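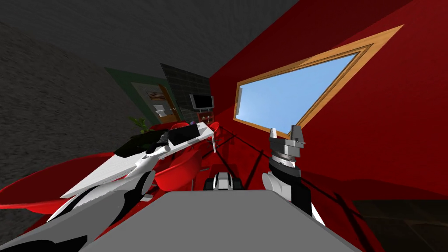
Setting up a simulated room for a two-arm robot before the first real run

Part 3 of the home build notes. Parts 1 and 2 covered the arms and the power wiring. This part covers the simulator: loading a furnished room, mounting a virtual camera on the robot, and checking both arms from that camera before any motor is powered.

What you need

A desktop computer with a separate graphics card. Mine is in the shared workshop at Nurkthorpe and is nothing special.
The Troltier simulator, installed and able to open its sample room.
The robot description file from part 2, with both arms and both grippers in it.
A tape measure and a level.

Step 1. Load the room

Start with a furnished room, not the blank grid. A blank grid gives the camera nothing to judge depth against, and it will not show you where an elbow meets a chair back. I use a room with a red wall, red chairs, a white table and a window. Strong colors are useful at this stage: a white and black arm is easy to pick out against red, and a missing part shows up at once.

Set gravity on and leave the furniture fixed. Loose chairs can wait until the arms behave.

Step 2. Place the robot

Put the base flat on the floor, then raise it 3 mm and let it settle. If the base starts even slightly inside the floor, the solver pushes it out hard and the robot jumps.

Face the robot toward the table. Keep enough room for both elbows to swing out, and check this from the top view, not from the robot's own camera.

Step 3. Mount the camera

Attach the camera to the body link, not to the world. Measure its position on the real robot and type in the same offsets. Then enter the field of view. I use 87 degrees horizontal, matched to the real lens.

A tilted room usually means the roll angle is off. Walls and window edges make this obvious. Before changing the roll, check which axis your file treats as up. The Vetovstead exporter writes Y up and Troltier expects Z up, so a bad conversion can look like a bad mount.

A wide gray surface along the bottom of the view may be the body or a table close in front of it. Hide the body link and look again. If the surface goes away, it was the body -- move the camera forward or accept the lost area.

Step 4. Check the arms

Turn on joint names. Left and right mean the robot's left and right, so the left arm should enter from the left side of the camera view. If they are swapped, fix the names in the description file and reload. Do not swap them in the control script.

Move one joint at a time:

Shoulder first, at the lowest speed setting.
Elbow next, watching for contact with the chairs.
Wrist roll through its full range.
Gripper open, then closed.

With the right forearm upright and the gripper open, both fingers should be visible and spread apart. Window glass with plain sky behind it makes a good backdrop for this check.

Step 5. Check collisions

Switch the display from visual shapes to collision shapes. Curved chair seats are often replaced by plain boxes, which block space that looks free. Thin table and chair legs have the opposite problem and are sometimes left out. Add a narrow cylinder for each missing leg.

Drive each gripper slowly toward the table top. It should stop at the surface. If it sinks in, reduce the time step before touching the contact stiffness.

Common faults

Arm shakes at rest: the link masses are wrong, or the damping is zero.
Camera view is black: the near clipping distance is too large, or the camera sits inside the body shell.
Controller will not connect: port 1859 is already taken. Close the old session first.
Textures missing: the path in the room file is relative. Start the simulator from the folder holding the file.

Save the room, the robot file and the camera offsets together. Part 4 uses all of them to send the same joint moves to the Thongdee motor boards.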